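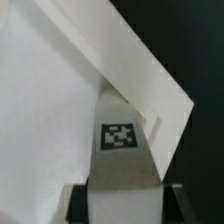 Remo Costa wrote in to ask why his new sheets felt stiff out of the package, and whether he had been sent the wrong ones. Most likely not. Cotton percale ships with a light finish on it, and that finish takes two or three washes to come out. If yours still feel stiff after the third wash, contact us and we will exchange them.

Sheets and Pillowcases: Common Questions

What is the difference between Vandia and Tirkstead?
Vandia is our percale line. It has a plain weave and feels crisp. Tirkstead is sateen, which is smoother and a little heavier. Both have a thread count of 300.

Do you sell anything with a higher thread count?
No. We get asked about counts as high as 3000. Numbers like that usually come from counting each strand of a twisted yarn separately.

Will the fitted sheet fit a deep mattress?
Tirkstead fitted sheets fit mattresses up to 16 inches deep. Vandia is cut for 14 inches. Measure with your topper on. 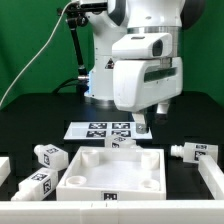 How should I wash them?
Warm water, mild detergent, no fabric softener. Tumble dry on low and take them out while the hems are slightly damp. Wash dark colors separately the first time.

Can I buy pillowcases on their own?
Yes, in pairs. Standard and king sizes are in stock in all colors except Puvell blue, which comes back in April. Use item number 3396 if you order king white by phone.

What is your return policy?
You have 30 days from delivery. Washed sheets can be returned if there is a fault in the fabric or stitching. Keep the packing slip.

Do the sheets shrink?

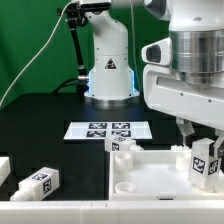 Mine came up a bit short after a hot wash, one customer wrote, but they still go on the bed fine. Expect shrinkage of 3 to 4 percent in length. We cut the flat sheets long to allow for it. Hot water and high heat will shrink them more.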